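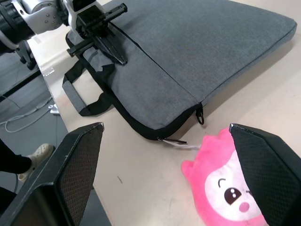 News > Company > Product releases

Print this page | E-mail this page

Reading time: 2 min

Fornura Adds Ranking Audit Log to Zavari Feed Platform

Publishers can now trace why an item was placed, moved or held back in a recommendation feed

ZAVARI 6 is available from July to all customers on current support contracts. The release adds a ranking audit log, a record of each decision made by the software when it orders items in a news or content feed. Fornura, which develops and maintains Zavari, designed the log for publishers and community sites that run automated feeds and have to answer questions from editors, readers or advertisers about what was shown.

The log stores one entry for each change in an item's position. An entry contains the item identifier, the previous and new positions, the version of the ranking model in use, and the signals that contributed most to the result. Up to eight signals are kept per entry. Signals below that cutoff are combined into a single remainder value so that the total score can still be checked.

Entries are written after the feed has been served. Page delivery does not wait for the log, and a failure in log storage does not interrupt ranking. If the storage target is unreachable, entries are held in a local queue and written when the connection returns. Administrators can set the maximum size of the queue and choose whether the oldest or the newest entries are dropped when it fills.

Two retention modes are included. In full mode, every entry is kept for the period set by the customer. In sampled mode, entries are kept only for items that crossed a position threshold, such as entry into the top slots of a front page. Sampled mode is the default on new installations. Existing installations keep logging turned off until an administrator enables it.

The release also changes how manual overrides are handled. An editor who pins or removes an item must now select a reason code, and the code is stored in the same log as the automated decisions. Customers may define up to 200 codes. Overrides made through the programming interface without a code are accepted during a transition period -- they are recorded as "unspecified" -- and will be rejected in a later version.

Drultard, a regional news network that publishes local sites from a shared newsroom, took part in the test program. The network ran the log in full mode on its mobile feeds and in sampled mode on its desktop pages. Its feedback led to the addition of a filter that separates overrides from model decisions in search results.

No reader profile data is written to the log. Where a signal depends on reading history, the entry shows the name of the signal and its weight but not the underlying values.

Upgrades from version 5 can be applied in place. Customers on earlier versions must move to version 5 first. The log requires a separate storage volume, and sizing tables are provided in the installation guide. Access is controlled by a new "auditor" role, which can read and export entries but cannot change ranking settings.

About Fornura
Fornura develops ranking, moderation and search software for publishers. Its products are installed on customer servers or run as a hosted service.

Press contact: Fornura Media Desk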